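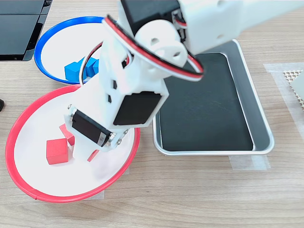

Home | Homes | Communities | Financing | About | Contact

About Palacios

2 min read

Print this page | E-mail this page

Palacios builds single-family houses and townhomes for people who plan to live in them. Julián Palacios started the company with one framing crew and a rented office. The staff is now 39 people, and the company has finished 532 homes.

Most of our work is in two communities, Onance and Eltura. Onance is mainly three- and four-bedroom houses on their own lots. Eltura is townhomes, with a smaller group of single-story plans near the entrance. Homes in both run from the low 1,000s to over 2,000 square feet.

We buy the land, draw the plans and manage construction ourselves. Electrical, plumbing and roofing go to licensed subcontractors, and each house has one superintendent from the foundation to the final walk-through. Buyers get that person's phone number when they sign.

Who to ask for

Lucía Gallardo runs sales and can tell you which lots are open. Brodie Gilchrist is in charge of construction. Yolanda Olmedo handles warranty requests, which should be sent in writing with the lot number. Araceli Mateos works with buyers and their lenders on closing dates.

We do not make loans. You may use any lender you like, but we need a preapproval letter before we hold a lot.

The next section of Eltura is planned to open in August. Prices will be posted on the Homes page when they are set.

Last updated March 11, 2026

Back to top | Careers | Warranty | Site map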